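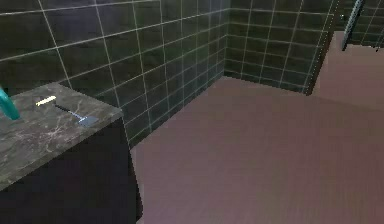 Bathroom scene, rendered view. Scraper and yellow stick on the vanity top.

Planner treats two small objects on a counter as one obstacle

Posted by Huia Tipoki, 22/05/2018
4 replies · 130 views

I'm using Skindden to plan a pick in a simulated bathroom. The target is the small scraper with the flat silver head, lying on the marble vanity top. There is a short pale yellow stick close to it, nearly in line with the handle.

If I delete the stick, planning works. If I leave it in, every grasp is rejected with "start of approach in collision", including grasps on the head, which is at the far end from the stick. I've tried more planning attempts (up to 1,000) and it makes no difference. The collision geometry comes from the Zilura exporter with default settings. Is this a planner setting or is my scene wrong?

Raelene Kereama
Most likely the scene. The Zilura exporter has an option called "merge nearby meshes" and it is on by default. Two loose items lying that close together get wrapped in a single convex hull. When you ask for a grasp on the scraper, the planner still sees the hull as something to avoid, so the gripper is in collision before it starts.

Turn the option off, export again, then open the collision view and check that the scraper and the stick show up as separate bodies. Also check the padding. The default is 2 cm, far too much for anything this thin. I use 2 mm for small tools on a flat surface.

You will also need to allow contact between the scraper and the counter, or the lift will fail next.

Dunstan
Have you tried a different planner? I had something like this in June last year and changing to Nollo sorted it. Can't remember which version.

Huia Tipoki
Merging was on. With it off I get two bodies and the head grasps plan in around 4 seconds. Handle grasps still fail on the side by the stick, even with the smaller padding, but I can live with that for now. I haven't tried Nollo.

Was this page helpful? Yes 6 · No 1
Share · 3 comments

Related posts
Gripper passes through the counter in simulation
Collision view is blank after export
How to set padding for one object only
Shower pole missing from the planning scene

We use cookies to keep you signed in and to count visits. Accept · Settings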